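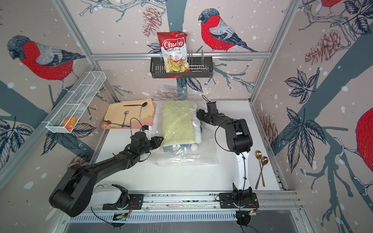
Gripper trials catch-up, 7th June
Present: Oleksandra Zinchenko, Oksana Kuzmenko, me (taking notes, so blame me for the spelling)
Apologies: none

1. Last time's notes
Agreed. Oksana wanted it written down that she did send the Korwood quote, and I found it in my spam folder. Sorry!

2. Korwood fingers against Hedegaard fingers
Most of the hour went on this. We've now done 538 grasps over both sets, and Oleksandra put the numbers up on the wall. Rigid stuff is a wash. Spoons are still the hard ones – the Korwood tips slide under a handle nicely but let it swing once it's lifted, and the Hedegaard pads hold it steady if they get hold of it at all, which they didn't 13 times. I said I'd be happy with either for spoons. Oksana would not.

Soft things in plastic bags went better than I expected with both arms working together. One gripper on each side, close slowly, then lift. Oleksandra thinks we're closing too fast on the left and wants to drop the speed by 30 percent before we compare anything else. Agreed.

3. Wrist cameras
The left cable loop keeps coming up in the logs as a snag risk when the arm reaches across. Oksana will try a shorter cable and a clip at the elbow. We talked about moving to the Gusell camera and got nowhere, so it's back on the list for next time.

4. Controller
Voronano have sent new firmware. I tried it on the right arm only and the jitter at low speed is way down (yay), but startup now takes over 4 minutes. I'll write to them and ask what it's doing all that time.

5. Anything else
Please put the spoons back on the tray between runs, me included. The Korwood loan ends in September, so we need a decision before then.

To do
Oleksandra – new closing speed, rerun the bag set
Oksana – cable and clip
Me – email Voronano, check spam folder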